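Ustaveo Home Arm - Set-up Guide
Section 4: Household chores - what to expect and how to set up
Revised 03/04/2019

Read this section before you give the arm its first chore. The Ustaveo can move and put away many small household items, but it is not a replacement for a person. It is slow, it needs a clear work area, and some jobs are still beyond it.

4.1 What the arm can do now

Picking up rigid items with a clear shape, such as blocks, boxes and closed jars, works well in most homes. Moving items a short way across a table also works well. Folding clothes, washing dishes by hand and pouring from open containers are not supported in this release. Wiping is supported on flat surfaces only.

4.2 Before the first chore

1. Clamp the base to the table and tighten both knobs.
2. Fit one Shim under each clamp pad if the table top is thinner than 50 mm.
3. Turn on the arm and wait for the steady light.
4. Open the Miltudik app and choose Chores, then Tidy Table.
5. Run the reach test. The arm moves slowly to each corner of the work area and returns.

Note: If the reach test stops early, the app shows code 2814. Move the nearest object away and start again from step 5.

CAUTION: Do not load the gripper with more than 1000 g. Keep hands and faces out of the work area while the light is blinking.

4.3 Teaching a new object

1. Place the object on the table with nothing touching it.
2. Tap Add Object and type a name.
3. Guide the gripper by hand to the place where it should take hold.
4. Tap Save, then let the arm try 2 practice lifts at low speed.

If either lift fails, choose a different place to take hold and save again. A lower grip is often better for tall things, and a wider part is not always the best part.

4.4 Round, shiny and top-heavy objects

These are the hardest items in normal use. A globe on a stand is a good case. The ball can turn under the fingers, the glossy surface throws back light, and the arm that holds the ball gets in the way of a straight approach. 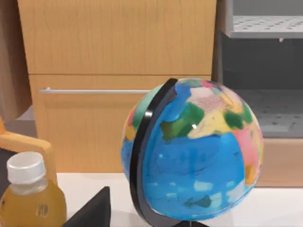 For objects like these, teach the grip on a fixed part and not on anything that spins. Set Speed to Low and Lift Height to Minimum. Bottles should be closed before the chore starts - the arm cannot tell a loose cap from a tight one.

1. Leave a hand's width between tall objects wherever you can.
2. Dim or move any lamp that shines straight down on the table.
3. Stay in the room for the whole chore.

Note: In our February home tests in Karnville, most dropped items were round. Do not use the arm for anything you could not replace.

If the arm still misses after new teaching, go to Section 7, Camera Check.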